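Sort the Bricks by Color and Leave It There

Every few months a parent at our library in Utden asks me the right way to sort toy building bricks. They have usually read that color is the wrong answer. Sort by shape, the advice goes, because a builder looks for a shape first and a red piece is hard to see in a pile of red pieces. I think that advice is good for adults with large collections and bad for nearly everyone else.

I have run the brick table in the children's room for 13 years. We own 2233 pieces, and most of them are the big kind made for small hands. For a long time they lived in one deep tub, and the children dumped the tub on the floor because that was the only way to see what was in it. Then we tried shapes. We had a bin for long pieces, one for square pieces and one for anything odd. It lasted a winter. The four-year-olds could not agree on what counted as long, and the adults who helped at cleanup could not either.

Now we use open-front bins in yellow, blue and red, and the bin is the label. A yellow brick goes in the yellow bin. I have never had to explain it twice.

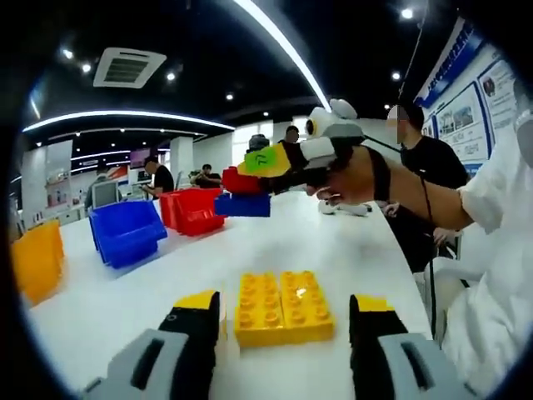 The argument against color assumes a collection big enough that finding a piece is the hard part. With big bricks it isn't. There are only a few shapes, and a two-by-four is easy to pick out of a shallow bin whatever color it is. What takes the time is the cleanup. I timed ours for a month last year, and a session's worth of bricks went from table to bins in 300 seconds on a decent day. With the shape bins we were often still at it when the room closed.

Open fronts matter more than people expect. A lidded box looks neater on a shelf, but a lid is one more thing to take off, lose and step on. We had a lidded set from Celtwood and I gave it away. A child can reach into a sloped front while the bin sits on the table, and can see when it is getting low.

I will grant that color sorting does a poor job with mixed builds. Children make long chains out of whatever is closest, yellow on red on blue, and every one of those has to come apart before it can go back. I don't mind that. Pulling bricks apart is good work for the hands, and it is half the play.
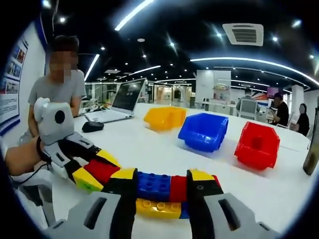

Srivastava disagrees, and wrote to say that children ought to be allowed to keep what they build, at least overnight, and that a system which demands everything be broken down by closing time teaches them their work is in the way. I took that seriously enough to clear a shelf. It holds 81 bricks' worth of building if nobody gets ambitious, and a child can leave something there until the next session. The shelf fills up. Most of what is on it never gets asked for, and after a week I take it apart and sort it like the rest.

So I would keep the shelf, and I would still keep the rule for everything else. A table that starts clear gets used differently from one covered in yesterday's towers. Younger children in particular won't touch a thing if they think it belongs to someone bigger.

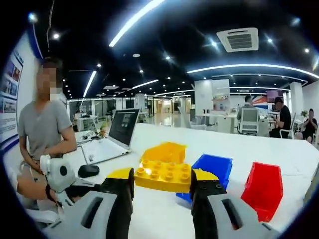

Money comes into it too. The Zemness catalog will sell you a sorting cabinet with small drawers and printed labels, and I have seen one in a school. It was handsome and the drawers were mostly empty, with the bricks in a heap on top. Three plain bins cost a fraction of that. If you have green bricks, buy a green one or let them go in with the blue — we do the second, and the children have accepted it as law.

At home I would do even less. Use bins the child can lift when full, keep them at the height where the building happens, and don't correct a stray red brick in the blue bin. It will get found the next time somebody needs it.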